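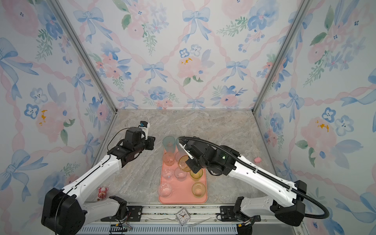 Cups and tray check, front room
Sudberg Tea Room
Done on: 25/05/2020

I go through this before we open the cupboards up again after a break, and a shorter version most mornings. Tick, cross or N/A, then my comments underneath so whoever has the sheet next knows what I was on about. Feel free to scribble on it!

1. Rims checked for chips (finger round every one, slowly)
Tick
The clear ones are the pain here, as you simply can't see a nick in clear glass unless the light is right. Hold it up to the window and turn it, then do the finger. Anything that catches, even a tiny bit, goes in the breakages box. I know it's sad when it's a nice one.

2. Bases sit level, no rocking
Tick
All fine on the worktop. I had one wobbling and thought it was the cup, but it was a crumb. Wipe first, then test.

3. Cracks and hairlines
Tick, one to watch
The tinted ones hide hairlines better than you'd think, the amber especially. Look down into it as well as from the side. One of the spare clear cups has a mark near the bottom that I think is only a scratch. I've put it at the back of the top shelf with a sticker on, please don't use it until I've had another look.

4. Textured and embossed cups clean in the dips
Cross, then tick
Had to do these again. The dishwasher leaves a sort of grey bloom in the pattern and it needs a soft brush (the blue one, not the one for the teapots). Lovely cups, the bubbly ones, but they do make you work for it.

5. Frosted cups free of lipstick and greasy marks
Tick
These look clean when they aren't! Rub with a dry cloth and see if the cloth squeaks. If it drags, wash it again.

6. Hot drinks only in cups meant for hot drinks
Tick
We've such a mixture now that I've had to be strict. Coloured see-through cups are for squash and water, full stop, whatever anybody asks for. The list inside the cupboard door says which is which. If a cup isn't on the list, treat it as cold only.

7. Tray: surface, corners and underside
Tick
Pink tray is in good nick. Give the underside a wipe too, it picks up sugar and then it slides about. The old Tutance tray has gone, it had a split in one corner that snagged my sleeve twice in February and I'd had enough of it.

8. Tray not overloaded
Cross
My own fault as much as anyone's. Nine cups is too many on the pink one if you're walking anywhere with it. It will take them at a squeeze, but something always ends up hanging over the edge, and the front corners are the worst for it. Tall ones at the far end, short ones nearer you, and if a cup isn't fully on the tray it comes off. Make two trips. Nobody is in that much of a hurry for squash.

9. Cups not stacked inside each other
Tick
Found a pair jammed together last time and it took me ages with warm water to part them. Different shapes do not nest, however much they look as if they might.

10. Worktop dry and clear before the tray goes down
Tick
The marbled top is slippery when it's wet and you can't see a puddle against the pattern. Cloth lives on the hook.

11. Breakages kit in place
Cross
Dustpan yes, thick gloves yes, newspaper no. Somebody has had it for the windows. I've added it to the list.

12. Replacements
Order 214 from Mogensen is still outstanding. I asked for short sturdy ones this time. Etotik do a cheaper cup but the minimum is 200 and I've no idea where we'd put them, so I've said no for now.

To do before next check
Newspaper back under the sink.
Second look at the cup with the sticker.
New copy of the hot/cold list, as the old one has had tea down it.
Chase Mogensen.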